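# Taking a wheelchair user to a big concert, start to finish

My daughter has been to more live shows than I had been to by the age of 40, and every one of them has taught me something I wish I'd known before the one before it. She uses a power chair, she tires easily, and she loves loud music with her whole heart. So when my friend Liette Li asked me to write down how we do it (her son is finally old enough to beg for tickets!), I sat down with a cup of coffee and ended up with all of this.

## 1. Call before the tickets go on sale

Accessible seats are often handled separately from everything else, and every venue has its own way of doing it. Find the box office number and ask for whoever looks after accessible seating. I ask how many companions can sit with us, whether the platform is raised, and which entrance we should use. Write down the name of the person you talk to. When we went to the Breline Theater last June, I had spoken to a very patient man named Dale Nguyen, and being able to say "Dale told me we could use the side door" saved us a long trip around the block.

Be ready for the answer on companions to be one. There are 3 of us, and we've had shows where my husband sat two sections away, waving.

## 2. Look at the seating chart for yourself

"Accessible" covers a lot of ground. The Breline holds 3,787 people, and its wheelchair spots are in two very different places, one beside the sound desk and one way up under the balcony. The ones by the sound desk are wonderful. The ones under the balcony are fine until the people in front stand up, and at a pop show they will stand up for the first song and stay there. Ask for a raised platform if there is one.
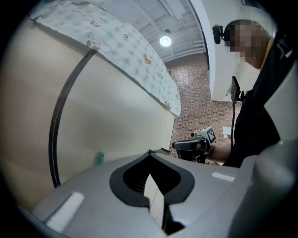 ## 3. Plan the day backwards

I start with the time the headliner goes on and work back from there – dinner, medicine, a rest, the drive, the parking. If the opening act isn't one she cares about, we skip it and she gets an extra hour lying down. I used to feel guilty about that, and then I saw how much brighter she was by the encore.

Parking deserves its own phone call. Ours was 600 feet from the door, all of it uphill, and I hadn't thought to ask.

## 4. Pack one small bag

Many venues limit bag size but will make room for medical supplies if you let them know ahead of time. Ours holds:

- Ear defenders, plus a spare pair of foam plugs
- Medicine in its labeled bottles, with a copy of the doctor's note
- A change of clothes
- A light blanket, even in summer
- The chair charger
- Snacks she can eat in the dark

Charge the chair fully the night before, and then go back and check that the plug was really in the wall. Ask me how I know!

## 5. Get there early and find your people

We try to be inside as soon as the doors open. Say hello to the usher in your section, find the nearest accessible restroom, and ask where the quiet room is if they have one. Then buy the T-shirt, while the line is short and the sizes are all still there.

## 6. Agree on a way to say "enough"

My daughter taps my arm twice when she wants a break. We go out to the hallway, have some water, and she decides whether we go back in. Sometimes she wants to leave before the end, and we leave. Most of the time she's back in her spot inside of ten minutes, singing.

Keep the next morning free if you can. We have pancakes, late, and she wears the new T-shirt to the table.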